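The planner says it's fine

I have spent a good part of my working life being told by software that everything is fine. The build is green, the tests pass, the planner returns a path in two milliseconds, and then you go and stand next to the machine and it does something you would not accept from a forklift driver on his first morning.

So when Saodah Sembiring sent me a link to Kasik and said I ought to try it before I wrote anything rude about it, I took that as a fair challenge. Kasik is a behavior planning layer. You give it a task in more or less ordinary sentences, it looks at what the robot sees, and it puts out a sequence of calls to whatever skills you've registered: go there, reach for that, grasp, let go. Underneath it you bring your own motion planner and your own controllers. We use Prokwood for the arms, which I've complained about here before, and a base controller that Phúc Quan wrote and will not let anybody else touch.

The pitch is that you stop writing state machines. I like state machines. They are ugly and they grow like ivy, but when one goes wrong I can put my finger on the box where it went wrong. I had the same argument with Saodah over lunch and lost it, mainly by talking with my mouth full. Her point was that our last state machine had 38 states and the only person who understood the transitions was Thu Hầu, who wants to take a vacation at some point.

Fine. We gave it a month.

What it's like to set up

Not bad, to be fair. The skill registration is a plain config file and the errors are readable, which already puts it ahead of half the stuff I've had to install. You describe each skill with its preconditions and what should be true afterwards. Lụa Ngô did ours in an afternoon, then did them again the next afternoon after learning that Kasik reads the free text description as well as the formal one, and believes the free text when the two disagree.

Read that again if you build these things for a living. We had a reach skill with a hard precondition (target inside the arm's workspace) and a chatty comment that said "works for most things in front of the robot." The planner went with the comment. Prokwood refused the goal, as it should, and Kasik's reaction to the refusal was to ask for the same goal again with a slightly different wrist angle. It did that until I killed it. The log from that one attempt had 453 entries and every one of them was marked "replanned successfully."

Replanned, yes. Successfully is a strong word.

The floor test

I don't trust table demos. On a table, everything is in reach, everything is at a known height, and the background is whatever the person making the video wanted it to be. So the task I wrote was deliberately dull: find the trash bin, move to within reach of it, stop. No picking up. I wanted to see whether the perception side could hand the planner a sensible position on the floor, and whether the planner could work out that it had to move the base before it did anything with the arms.

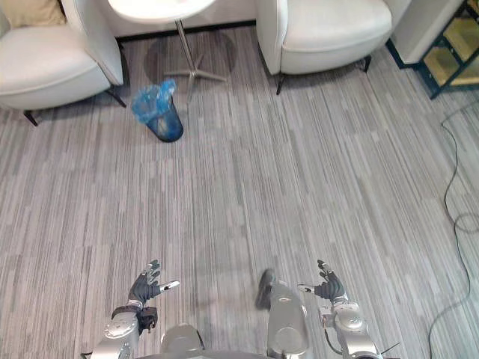
Flanden, March

I started writing this part in the room with the laptop on my knees, and I'm leaving it more or less as it was.

From the head camera the problem looks easy. There is a small dark blue bin standing on a striped carpet with plenty of open floor in front of it. A person would glance at it and walk. I'd like the people who write perception software to spend more time looking at views like this one, though, and less time looking at their own benchmark tables.

Start with the bin. It's mesh, and mesh is miserable for depth. Some of the rays stop at the wire, some go through, and what you get back depends on where you're standing. Then there's the bag bunched up over the rim on one side. The detector we were running put its box around the bin and the bag together and took the center of that, so the estimated position shifted toward the bag. A small error, you might say. It's small until a controller that believes it to the millimeter tries to use it.

Then the carpet. Long light and dark gray streaks running away from the robot, which our visual odometry takes for motion cues when it feels like it. Along the direction of the stripes there isn't much for it to hold on to. We knew that, and Phúc's base controller leans on the wheel encoders for that reason. Kasik doesn't know it and has no field where I could tell it.

And the cable. A long black one loops along the right side of the floor, thin, low, and perfectly visible to anyone with eyes. The obstacle layer we had feeding Kasik is built from depth with a height cutoff, and anything lying that flat on the carpet gets filtered out as floor noise. I asked the planner, through its explain command, what hazards it had considered. It gave me a confident paragraph about the armchairs and the table base. Those are the furthest things in the room from being a surprise. The cable wasn't mentioned.

I don't blame the language side for this. It can't reason over what it was never given. What bothers me is the tone. An old costmap with a hole in it shows you the hole. You open the viewer, you see blank cells where the cable ought to be, and you swear and fix the cutoff. Kasik gives you nicely written prose with the same hole in it, and you have to already know about the hole to notice.

The arms

The other thing the view makes plain is how much of it is us. Both hands, both forearms, and part of the body are sticking up into the bottom half. That has to be masked out before anything else sees it, and the mask comes from the joint states, so it's only as good as the timing between the joint states and the camera. When they drift apart, the mask slides off the hands and the planner gets a new object on the floor.

We got exactly that on the second attempt. An item called "gray tool" turned up in the world model, close in front of the robot, and Kasik worked it into the plan. Step one was to move the gray tool out of the way. The gray tool was a hand. Thu laughed so much she had to go and stand in the corridor. I didn't laugh quite as hard, mostly from having my thumb on the stop button at the time.

To its credit, Prokwood threw the goal out on a self-collision check. That check is boring geometry from years ago, with no opinions, and it was the most useful piece of software in the room.

What I changed

Two things, and neither of them was in Kasik.

First, the cutoff. Lụa added a separate pass that looks for thin dark shapes on the floor in the color image and paints them into the obstacle layer with a fat margin. It's crude. It will see a shadow and call it a cable now and then, and the chair legs come out as fat as tree trunks. I can live with a robot that's too polite around chair legs.

Second, timestamps. We now drop any frame where the joint state is too old to trust, and we say so loudly in the log. This cost us some frame rate. Hòa Quan objected to it in review, reasonably enough, as he's the one who has to explain the slower updates to the people at Cao who are waiting on a demo. I told him to send them to me. So far he hasn't.

With those in, the plan for the bin task came out as two steps, move and stop, and the path kept left, away from the cable. That's the right answer. I'd also point out that it's the answer I could have typed in by hand before lunch on the first day.

So do I recommend it?

Ask me what for. If you have a long list of tasks that change every week, and someone whose whole job is to watch what the planner is being fed, then maybe. Saodah's group is in that position, and she says it saves them real time. I believe her. She's careful, and she reads the logs.

If you're hoping it will cover for weak perception, I'd save the money. Everything that went wrong for us went wrong below the planner, and all the planner did was describe it in good grammar. I'd want a way to attach known blind spots to a sensor, so that "I can't see flat things" travels up with the data. I've written to the developers about that. The reply was friendly and said it was an interesting use case.

We're keeping it installed for now, on a branch. Thu has redrawn the old state machine on the whiteboard and got it down to something that fits without using the back. She says that's unrelated.

Next time I'll put up Lụa's floor pass, once she's happy for people to see it. If anybody has a decent way of getting depth off dark blue mesh that doesn't involve wrapping the bin in paper, please write to me. Wrapping it in paper is currently winning.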